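Silska Home Study Binder
Home > Study supplies > Binders and planners

If you are taking a course by mail or online, you already know how fast the paper piles up. Module booklets, marked assignments, that one letter with your student number on it! The Silska is the binder we always wanted when we were doing night courses ourselves, and we're so pleased with how the new version has come out.

It opens flat and stays flat, even with the first module still in it and everything else stacked on the right. There are 22 dividers, all with tabs you can write on and wipe clean, so one binder will see you through most certificate courses (and you can pull out the ones you don't need).

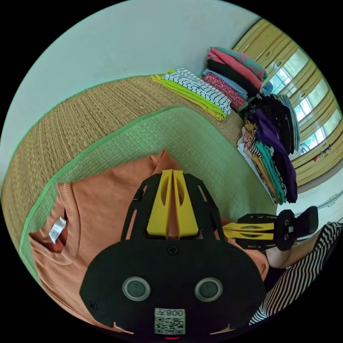 The planner pages sit at the front. Branwen Pugh drew them up after years of tutoring adults by phone, and they start from the date your work is due and count back. You fill in the due date, then the draft, then the reading. There's a wide margin for the weeks when life gets in the way. I've used them for two courses now and I still like turning to a fresh one.

What's in the box
Binder with elastic strap
22 wipe-clean dividers
80 lined sheets
Planner pages for 10 modules
Two zip pockets
Sheet of blank spine labels

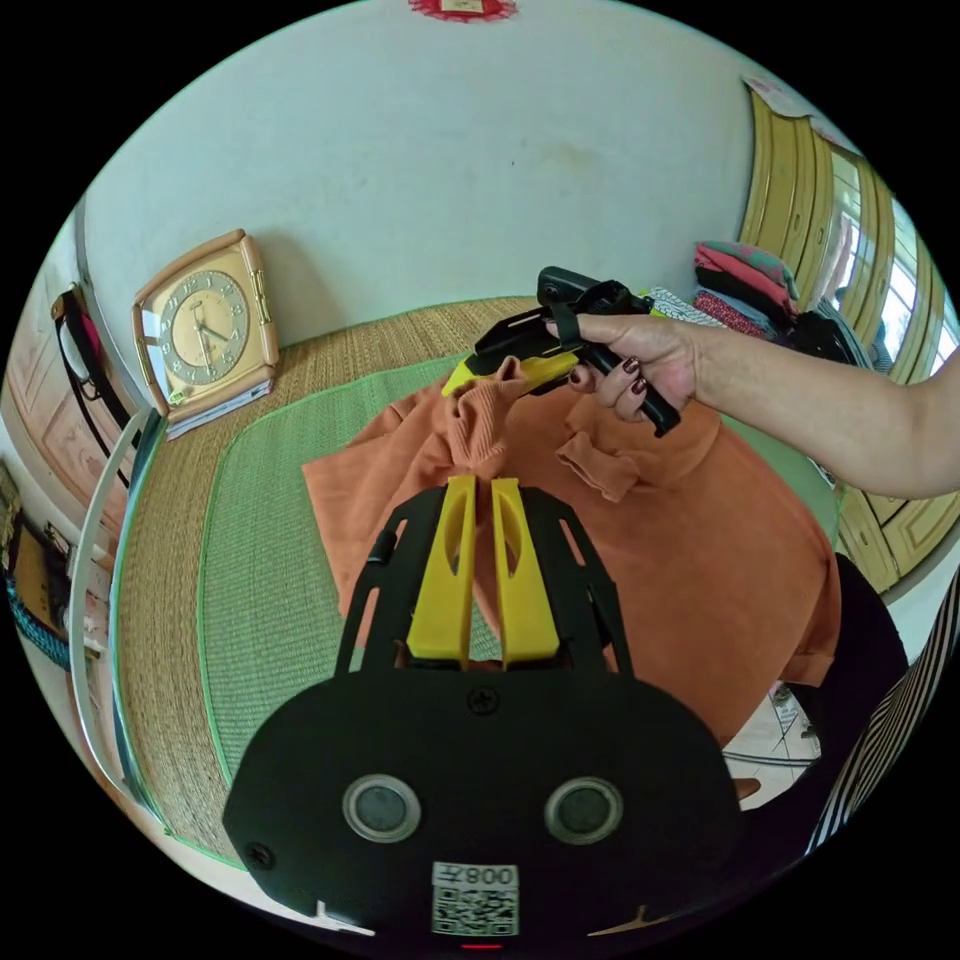
The zip pockets are bigger this time, big enough for a calculator or a set of index cards. Cadi Price asked for that, and so did plenty of the people who wrote to us after the May batch. We have now sent out over 3,000 binders, and the notes that come back are a joy to read. One learner keeps all her tutor's comments in the back pocket and goes through them the night before every test.

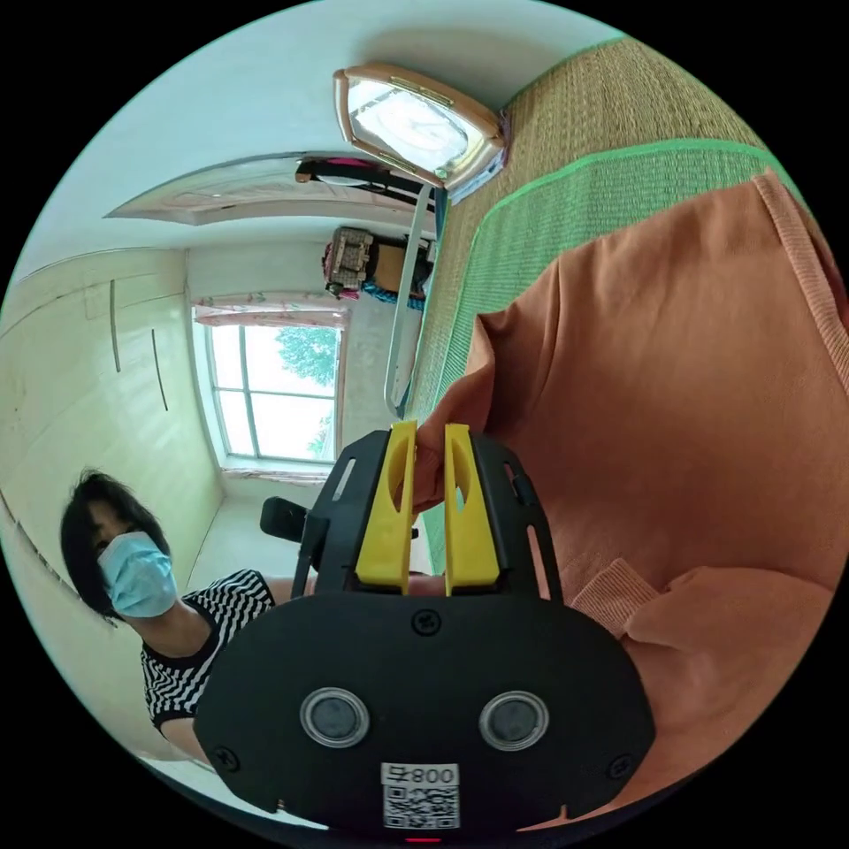

Spine labels come plain, and you can print whatever you like on them. Tomos Kemeys puts the module number and a link to his online notes on each of his, so he can pull a folder off the shelf and go straight to the right page with his phone. If you want to try it, keep it simple: a black QR code on a white label with a short number next to it, like the 008 one in the photo, fits nicely on the spine. Any home printer will do the job.

Refills
Lined sheets and planner pages are sold separately and fit the older Bevan binder too. The dividers don't, sorry, as the Bevan rings are spaced differently.

Colors: slate, moss, brick
Made by Arnard
Page updated 16 Nov 2018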